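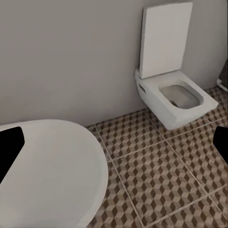 Section 5. Assessing Household Chores Before First Use

Last updated: 25 April 2023

5.1 Purpose of this section

This section is addressed to persons responsible for setting up the Motico two-armed assistant in a home or small workshop. It explains how to decide which chores may be given to the machine, which should be tried first in the simulated rooms, and which should remain with a member of the household.

Readers should not assume that a chore which is easy for a person will be easy for the machine. Picking up one small object from a clear surface is within its ability in most cases. Cleaning a bathroom as a whole is not. The term "chore" is used here for a task with a clear start and a clear end, such as moving a named object from the floor to a tray.

5.2 Before you begin

1. Confirm that the Estiria room library has been installed and that the bathroom and bedroom sets appear in the main menu.

2. Select "Trial" and not "Live". The arms of the physical machine must be parked and the stop button must be within reach, even where only the simulated rooms are to be used.

3. Enter the chore in one short sentence. Name the object, the place where it lies and the place where it is to go.

Note: Sentences containing "tidy", "sort out" or "deal with" will be refused. The machine has no means of knowing when such a chore is finished.

5.3 Bathroom chores

4. Open the bathroom set. It has a wall-hung toilet and a floor of tiles printed with a pattern of cubes. Patterned floors make small objects harder to tell apart from their background, and a chore that succeeds on plain flooring should be tried again on a patterned one.

5. Place the machine so that both grippers can reach the floor without touching the fixtures. Should either arm pass over the toilet bowl on its way to the floor, move the base and repeat this step.

6. Choose one object on the floor as the target. Small flat pieces are the hardest class in the library. In the Nakness trial the machine was given 819 attempts at lifting flat metal pieces from tile, and 83 of these ended with the piece pushed beneath or behind a fixture.

7. Start the attempt and observe it to the end. Do not take over the arms unless a gripper is pressed against the wall or a fixture.

Caution: A simulated floor does not reproduce water, soap or loose hair. Success in the bathroom set must not be taken as permission to run the same chore on a wet floor.
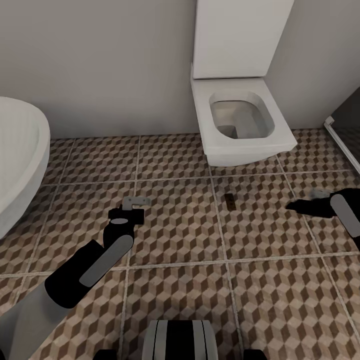 One household in the Nakness trial wrote that the whole exercise seemed to them the wrong way round: picking a bracket up off the floor took them a moment, while scrubbing the bath took half the morning, and it was the bath they had wanted help with. They asked whether a machine limited to the first job could fairly be called a household machine at all.

The point is accepted. Scrubbing requires steady pressure on a curved surface, and the present grippers cannot judge that pressure well enough. Scrubbing, wiping behind pipes and unblocking drains are therefore not supported in this version. A review of wiping on flat surfaces is planned for June, and this section will be revised if the results allow.

5.4 Chores involving objects that may spring or snap

The bedroom set includes mousetraps on top of a wooden dresser. They are provided so that the approach of the gripper to an awkward object can be judged without risk.

8. Open the bedroom set and choose one trap as the target. Where two traps are present, state which is meant by its position, for example "the trap nearer the back edge".

9. Set the approach to "Slow" and the grip to "Light". The gripper should come down over the wooden base and should close on its sides, clear of the wire.

10. Watch the shadow of the arm as well as the arm itself. An object lying partly in shadow is more often misread, and the machine may pause for up to 14 seconds while it looks again. This pause is normal – do not restart the chore. 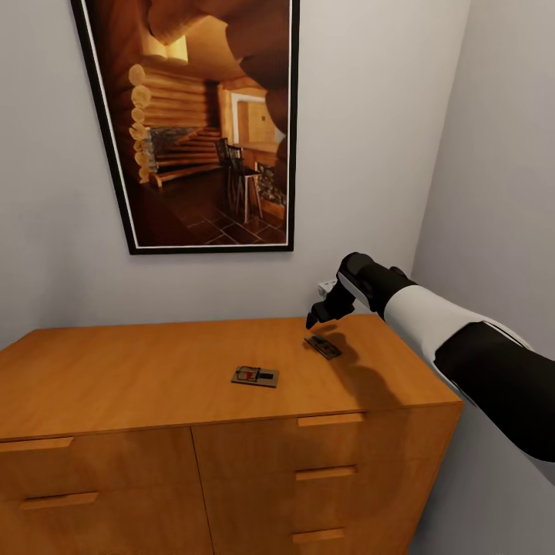 11. When the attempt has ended, open the record and mark it "Complete", "Partial" or "Failed". An object lifted and then dropped is to be marked "Failed", even where it has landed in the correct place.

12. Repeat the chore until 5 attempts in succession have been marked "Complete". Changing the target, the room or the wording of the sentence returns the count to zero.

Caution: Real traps must not be handled by the machine under any circumstances. The Live setting will refuse the word "trap", but it cannot recognise a trap described in other words.

5.5 Moving from Trial to Live

13. Send the completed record to the Bainbridge support office and wait for written confirmation before selecting "Live". Records are checked by hand and may be returned with questions.

14. Remain in the room for every Live chore during the first month. Children and animals should be kept out until the arms have been parked.

Settings for shared workshops are given in Section 6.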